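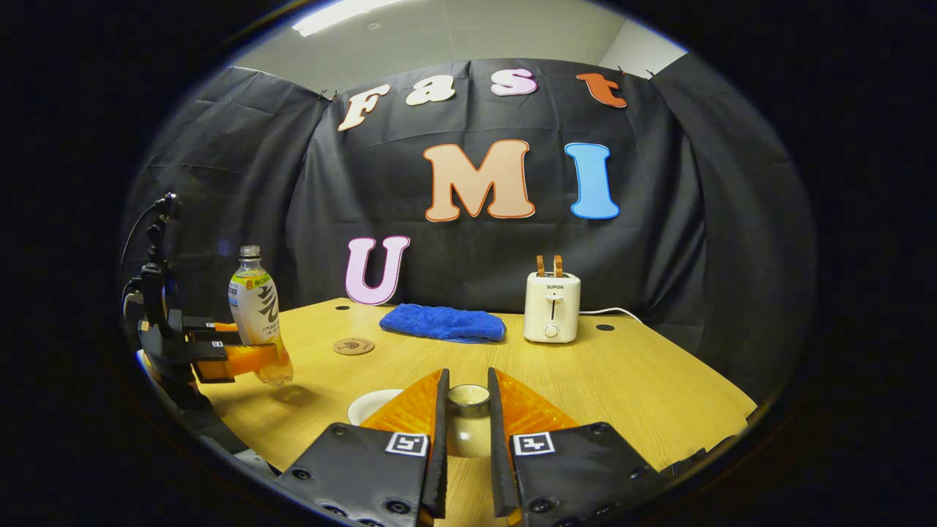 **Breakfast bench: what the August fault taught us**

Some of you heard that the breakfast bench at Kellstead lost a chunk of data in August, and we promised the full story. It's a good one!

We had recorded 2,060 demonstrations with the hand-held gripper – cups, plates, bottles, toast – and training was going nicely until the arm began closing its fingers too early. Every grasp came up short, and on one bad afternoon it pinched a bottle by the cap and dropped it on the floor at Drenholm, where the second bench lives.

We blamed the new finger pads first, then the Benura controller, and swapped both. No change. The real culprit was a single jaw screw on the hand-held unit that had backed out a little, so one marker tag sat at a slight tilt. The software reads the jaw opening from those tags, and it had been getting the width wrong by 3 mm in every session after the screw moved.

The happy part is how much we could save. Playing the recordings back in order showed exactly where the drift began, and 1,376 of them are perfectly fine. The rest will be recorded again, and the team is already racing through them.

Two changes from now on: the jaw screws get checked with the Hämmerli driver before each session, and the arm stops by itself if the measured width and the motor position disagree for seven frames in a row. We tried the stop on purpose last week, and it works beautifully.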